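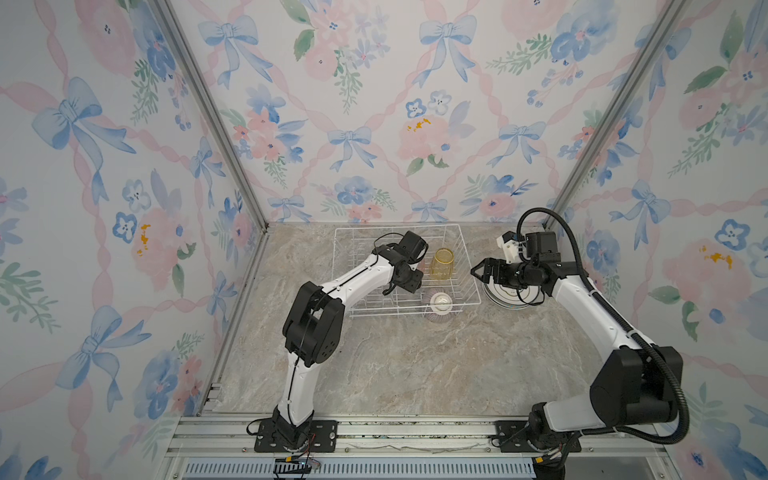
Início | Suporte | Escorredores | Peças | Contato

Chamado: escorredor de arame branco, bancada cinza-bege com padrão de mármore
Aberto por Iara Alarcón, março
Responsável: Delia Arancibia, suporte Kusley

Utilizamos cookies para melhorar sua navegação. Aceitar | Configurar

Sintoma relatado: prato com anéis cinza não para em pé entre as hastes. Inclina e sai pela lateral direita do escorredor. Copo âmbar e tigela pequena ficam estáveis.

09h20 – Solicitadas medidas. Cliente informa vão de 14 mm entre hastes e borda do prato com 12 mm de espessura. Folga dentro do previsto.

10h05 – Teste 1: rack vazio, só o prato. Mantém-se em pé. Descartado defeito nas hastes.

10h30 – Teste 2: tigela recolocada junto à borda frontal, copo na metade direita. O prato não desce até o fundo; apoia na tigela e tomba. Reproduzido três vezes.

11h10 – Verificado nivelamento da bancada. Desnível de cerca de 2 mm para a direita. Contribui, mas não explica a queda sozinho.

Causa provável: tigela ocupando os vãos usados pelo prato.

Ação: prato nos vãos da esquerda, perpendicular ao lado maior; tigela emborcada no canto oposto; copo onde estava. Calço de feltro sob os pés direitos.

14h – Cliente confirma prato estável com a nova disposição. Calço ainda não instalado.

Pendência: Graciela Ojeda vai enviar o jogo de pés de borracha, código 20. Chamado fica aberto até a instalação.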